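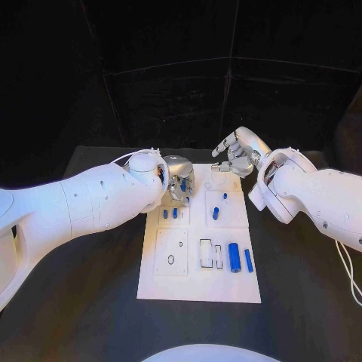 Page last changed: December

Print this page | E-mail this page
Search the manual: Enter word or part number Go

Section 12. Laying out the work board

1. Lay the white board flat on the table, with its long side running away from the operator.
2. Check that the printed outlines are clean and can be read.
3. Place the blue cylindrical parts on the board one at a time.

Note: Raised plates must not be moved once the board is in use.

Caution: Do not slide the board across the table. Lift it with 2 hands.

Worn boards should be returned to Sheena Rennie, Surnham Stores.

Contact us | Copyright Surnham | Back to top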